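Ticket 1000 – Playback fault, "Mamora", series two
Service: Norix on demand
Status: Closed
Raised by: Visitación Montoya, Ulludham
Opened: 2018-01-06

Summary of fault
The customer reports that episode 4 of the drama "Mamora" stops 35 minutes in and returns to the series page. On resuming, playback begins at the opening titles of episode 5. The closing part of the episode, in which the Lozano inquest is concluded, cannot be reached by any means.

Customer's statement
"I have followed this programme since it began in September and have now missed the verdict. The recap before episode 5 gives away the outcome without showing how it was arrived at. I would be grateful if the whole episode could be restored. The subtitles also run ahead of the speech in the courtroom scenes."

Initial checks
The customer was asked to sign out, remove the application and install it again. No change. The same fault was found on a second television and in a web browser. The connection was tested and is well within the required speed. The account is in good standing and no viewing limits have been set.

Attachments received
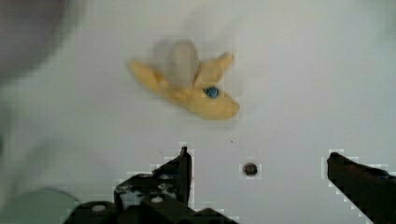
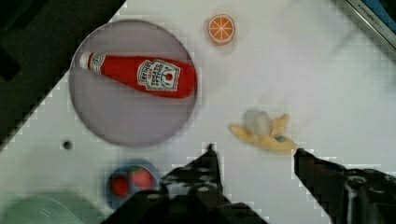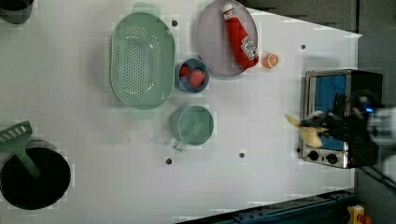
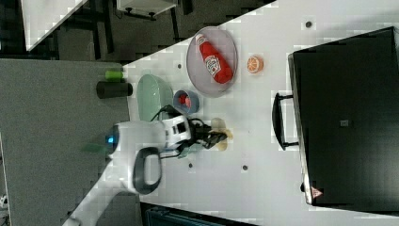 Attachments 1 to 4. Toy food on a white surface.

Investigation
The fault was repeated on our own equipment using a test account. Episodes 1 to 3 play in full. Episode 4 carries an incorrect end marker, so that the player treats the final 11 minutes as closing credits and moves on to the next episode. The subtitle file supplied belongs to an earlier edit – the courtroom scenes were lengthened before broadcast and the timings were not revised.

Action taken
The end marker has been corrected and the revised subtitle file requested from the distributor. The viewing record for episode 4 has been reset on the customer's account.

Further note
The customer confirms that the episode now plays to the end. She asks that her view of the recap be passed to the programme team, as it discloses the verdict to any viewer who selects episode 5 first. Forwarded. The subtitle file has since been received and put in place – timings checked against the courtroom scenes and found correct.

Resolution code: content error, corrected at source.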